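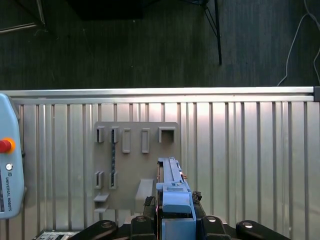 26/09/2018 - Aufnahmetag Halterplatte, Zelle hinten

Ziel für heute: Demonstrationen für die Einlegeaufgabe weiterführen, Handkamera prüfen, altes Material aussortieren. Geplant sind 300 brauchbare Episoden für den ersten Trainingsstand, gestern Abend standen wir bei 62.

**Aufbau**

UR am gewohnten Platz, graue Platte auf dem geriffelten Metallpaneel. Platte trägt obere und untere Reihe. Oben links die beiden kleinen Clips, dann die zwei hohen Rahmen, rechts der breite Bügel. Unten zwei weitere Clips und der Keil. Bezeichnungen im Protokoll ab jetzt einheitlich:

- O1, O2: Clips oben
- R1, R2: Rahmen, offen
- B: Bügel, Öffnung unten
- U1, U2: Clips unten
- K: Keil

Bisher stand in den Logdateien je nach Bediener »Halter 3«, »Fenster links« oder einfach »links«. Die alten Einträge habe ich mit einem Skript umbenannt, bei den nicht eindeutigen Fällen steht `unbekannt`. Diese bitte nicht von Hand nachtragen, wenn man die Episode nicht noch einmal angesehen hat.

Pendant bleibt links neben dem Paneel, Not-Aus muss vom Stuhl aus erreichbar sein. Stativ steht hinter dem Paneel auf dem Teppich. Position ist mit Klebeband markiert, Füße auf die Marken stellen und nicht daneben. Kabel hinter der oberen Schiene nicht straff ziehen. Letzte Woche hat jemand beim Umstecken das Paneel um knapp einen Millimeter versetzt, die Basisreferenz war danach falsch, und wir haben es erst beim Auswerten gesehen.

**Kalibrierung**

Hand-Auge-Kalibrierung vor Beginn wiederholt. Erste Lösung verworfen, Rückprojektionsfehler zu groß. Ursache war die Posenauswahl: alle Ansichten fast senkrecht zur Platte, kaum Rotation um die optische Achse. Neue Posenliste mit stärkerer Kippung angelegt, zweiter Durchlauf in Ordnung. Liste liegt als `posen_kalib_b.txt` im Projektordner, die alte habe ich nicht gelöscht, aber in `archiv` verschoben.

Belichtung fest eingestellt. Die Rippen des Paneels spiegeln, mit Automatik pumpt das Bild beim Anfahren, und im unteren Teil der Bewegung gehen die Schlitze der Clips im Dunkeln unter. Feste Belichtung etwas unter dem, was die Automatik in Ausgangslage wählt. Die Glanzstellen auf dem Metall sind dann noch da, stören aber an der Platte nicht.

Weißabgleich ebenfalls fest. Steht im Header jeder Episode. Wenn dort `auto` steht, wurde die Konfiguration nicht geladen.

**Aufnahmeprotokoll**

Ablauf pro Episode:

1. Arm in Ausgangslage, Versatz aus der Zufallsliste laden.
2. Zielhalter aus der Liste lesen, Namen laut bestätigen, dann erst freigeben.
3. Aufnahme starten, kurze Ruhephase, dann teleoperieren.
4. Einlegen, Greifer öffnen, zurückziehen, bis die Platte frei ist.
5. Aufnahme stoppen, Ergebnis eintragen: `ok`, `korrigiert`, `fehl`.

`korrigiert` heißt: beim ersten Ansetzen am Rand aufgesetzt und innerhalb derselben Episode gelöst. Diese Episoden sind wertvoll und werden nicht verworfen. Witold Krajewska hatte am Anfang alle davon als `fehl` markiert, das ist inzwischen besprochen und zurückgesetzt.

Ruhephase am Anfang nicht weglassen. Ohne sie beginnt die Trajektorie mitten in der Beschleunigung, und der Schnitt auf gleiche Startbedingungen funktioniert nicht. Am Ende dagegen schneiden wir ab, sobald der Rückzug abgeschlossen ist. Lange Standphasen am Ende haben beim letzten Versuch dazu geführt, dass das Modell vor dem Halter stehen blieb und keine Aktion mehr ausgab.

**Vormittag**

Serie auf R1 und R2. Läuft gut, die Rahmen verzeihen seitlichen Versatz. Problem ist die Verwechslung der beiden: von vorn sehen sie gleich aus und stehen direkt nebeneinander. Wenn die Kamera nah an der Platte ist, fehlt der Kontext. Im letzten Trainingsstand hat das Netz die beiden häufig vertauscht, obwohl die Einlegebewegung selbst sauber war.

Gegenmaßnahme: Anfahrt in zwei Abschnitten. Zuerst ein Zwischenpunkt mit genug Abstand, an dem obere Reihe und Schiene im Bild sind, dann erst zum Ziel. Das verlängert die Episode, gibt aber einen eindeutigen Bezug. Ob das reicht, sehen wir nach dem nächsten Training.

Alternative wäre eine farbige Markierung an R1. Möchte ich vorerst nicht. Die Platte beim Kunden hat auch keine, und Camex hat im Lastenheft ausdrücklich »ohne zusätzliche Kennzeichnung« stehen.

**Nachmittag**

Serie auf O1, O2, U1, U2. Deutlich zäher. Schlitz ist schmal, die Orientierung muss vor dem Kontakt stimmen. Teleoperation mit der Standardskalierung ist dafür zu grob. Auf halbe Skalierung umgestellt, sobald der Greifer im Nahbereich ist. Umschalten per Fußtaster, wird als eigenes Signal mitgeschrieben. Beim Training muss dieses Signal raus, sonst lernt das Modell am Taster entlang.

U2 ist der schwierigste Halter. Der dünne dunkle Streifen, der von O2 herunterkommt, läuft genau dorthin, und im Kamerabild hebt er sich vom dunklen Schlitz kaum ab. Zwei Varianten diskutiert:

- Streifen in allen Episoden so lassen
- Streifen zwischen den Blöcken in der Lage verändern und als Variation mitnehmen

Ich bin für die zweite Variante, Witold für die erste, mit dem Argument, dass wir sonst noch eine Variable im Datensatz haben, die keiner protokolliert. Einwand ist berechtigt. Kompromiss: dieser Block unverändert, danach ein kurzer Block mit veränderter Lage und eigenem Tag `u2_var`. Nicht mischen.

Ein Schutzstopp beim Anfahren von U1: zu flacher Winkel, Kontakt mit der unteren Ablage, Kraftgrenze hat ausgelöst. Kein Schaden erkennbar. Danach Platte auf festen Sitz geprüft, Referenzpunkt nachgemessen, keine Abweichung. Episode als `fehl` mit Kommentar abgelegt. Die Ablagen stehen nach vorn über, das Kollisionsmodell hat sie zu kurz. Im CAD-Export von Tosach fehlt offenbar die letzte Änderung. Quader im Planer vorläufig von Hand verlängert, auf der sicheren Seite.

**Datenqualität**

Stichprobe aus dem alten Material angesehen, Auffälligkeiten:

- Bei mehreren Episoden Zeitversatz zwischen Kamerabild und Gelenkdaten. Betrifft nur Aufnahmen vor dem Treiberwechsel. Konstanter Versatz, lässt sich korrigieren, Skript vorhanden.
- Greiferzustand springt zwischen offen und geschlossen, ohne dass ein Befehl vorliegt. Vermutlich Entprellung am Eingabegerät. Filter über 10 Takte eingebaut, seitdem sauber.
- Eine Episode ohne Bilddaten. Gelöscht.
- Bediener stark ungleich verteilt. Fast alles von mir, das sieht man auch: ich fahre grundsätzlich von rechts an. Für die restlichen Episoden bitte abwechseln.

Der letzte Punkt ist mir wichtiger als die Gesamtzahl. Bei der Aufgabe für Watkins im Januar hatten wir genau das: sehr gleichmäßige Demonstrationen, gute Werte auf den zurückgehaltenen Daten, und am Roboter scheiterte es, sobald die Startlage ein Stück weiter links war. Zufallsversatz der Ausgangslage hilft nur, wenn der Bediener nicht als Erstes auf seine gewohnte Bahn zurückfährt.

**Aufteilung Training / Test**

Aufteilung nach Sitzung, nicht nach Episode. Innerhalb einer Sitzung sind Licht, Plattenlage und Bediener gleich, bei zufälliger Aufteilung testet man sonst praktisch auf den Trainingsdaten. Zurückgehalten werden 2 vollständige Sitzungen, davon eine mit anderem Bediener. Testliste ist eingefroren, Änderungen nur nach Absprache.

Baseline bleibt der geskriptete Ablauf mit Merkmalserkennung aus dem Pruline-Zweig. Solange der gelernte Ansatz an den Rahmen nicht wenigstens gleichzieht, brauchen wir über die Clips nicht zu reden.

**Offen**

- [ ] Kollisionsmodell: aktuellen Export anfordern, Handkorrektur danach entfernen
- [ ] Fußtastersignal im Loader ausblenden, Test dafür schreiben
- [ ] Block `u2_var` aufnehmen, Witold als Bediener
- [ ] B fehlt noch komplett. Einführung von unten, Greiferlage vorher im Planer prüfen, ob das Handgelenk dort an die Gelenkgrenze kommt
- [ ] Alte Episoden mit Zeitversatz korrigieren und neu exportieren, Original behalten
- [ ] Speicherplatz auf dem Aufnahmerechner, Rohbilder nach Prüfung auf das NAS

Nachtrag: Kalibrierung am Ende noch einmal kontrolliert, Abweichung innerhalb der Toleranz. Heutige Sitzung kann ohne Korrektur übernommen werden. Konfiguration eingecheckt, Zelle abgeschaltet.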